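Working notes + data card for the door runs. Written up June 18, 2023, mostly from memory and a biro'd envelope, so check before you quote.

## What this is

Simulated door-opening runs for Pulico, the two-wheeled base and arm I'm building on the end bench at Kelirbridge (shared workshop, unit 7). The real base won't hold a straight line yet, so everything in here is sim. Renders, joint logs, door angles. Nothing from real hardware.

## The flat

One room, one hallway, furniture left in on purpose. Teal walls in the room, which the depth side doesn't mind and the colour side hates.

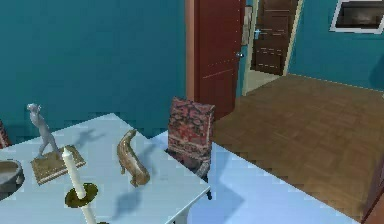

*Fig. 1. Room, with the red-brown door open onto the hallway. Dark panelled door at the far end.*

Door names used in the logs:

- `door_a` – red-brown, between room and hallway
- `door_b` – dark brown, blue lever handle

Don't rename them, the split script greps for both.

## Contents

- `runs/` 1123 episodes, one folder each
- `renders/` stills, not every episode has them
- `angles.csv` hinge angle per step, both doors
- `bad.txt` 21 episodes where the arm went through the door leaf. Left in. Filter them yourself if your training anything

Units are metres and radians. Except `angles.csv`, that's degrees, sorry, will fix.

## Running it

 pip install -r requirements.txt
 python play.py --episode 16

Episode 16 is a good first one, short. If the window comes up black, drop the `--shadows` flag. Slow on my laptop, fine on the workshop machine.

## Known problems

- Handle friction is guessed. February runs used a much stiffer lever, don't mix them with the newer ones
- Colour segmentation is poor on dark wood. Panel mouldings come out as edges and the handle finder chases them
- Small renders go blocky, esp. on long diagonals. Anti-aliasing was off to save time
- Floor changes material between areas but wheel grip is the same all over. Nunberg (the grip model) isnt wired in yet

## Handle finder

Old version: look for anything shiny. Grabbed all sorts. New version fits a backplate first and then looks for a lever crossing it, and checks the result against the door plane. Better on `door_b`, blue helps. Still loses it when the door's at a steep angle to the camera.
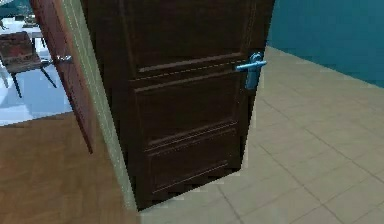

Gisela Farías: I'd stop fitting the lever from one view. Take two base positions, keep the hinge axis fixed between them, and throw out any handle that doesn't turn up on the same side of the leaf both times. Also please log the hinge axis, I had to work it out from the angles.

Fair. Hinge axis goes in the next dump. Two-view version is on the `nikolaidis` branch, half done, doesn't run.

## To do

- degrees to radians in `angles.csv`
- re-run the bad ones with collision on the leaf
- licence file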